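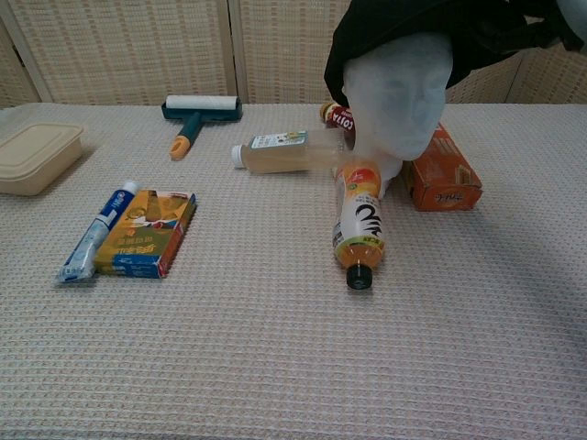 The practice table at our site, hat on the mannequin head

Robot arm coming to our packing room - what happens to the people on the tables?

Posted by kettle_and_crumbs

I've been at the Rolasbridge site for 7 years, mostly making up mixed parcels, which means drinks, toothpaste, lint rollers, hats, whatever the order says. In August they set up an arm at one of the tables and it practices on the same sort of odds and ends we handle. Our supervisor is lovely and says no jobs are going, but there are 44 of us and people are worried. Has anyone been through this? I'd be so glad to hear how it went, good or bad.

Brodie Ormsby

Oh, I do feel for you! We had ours at Mekon two years back. Nobody was let go, but the work changed more than I expected - I went from packing all day to clearing stoppages and checking what the arm had put aside. My wrists are happier, though I do miss the chatting. Soft things like hats gave ours no end of trouble, and bottles lying on their sides weren't much better. Ask now, in writing, who gets trained and whether your pay grade moves with the new duties. Ours didn't until we asked.

ngata_nights

get the target rate in writing too. ours went up to 1000 a shift and the arm was off half the time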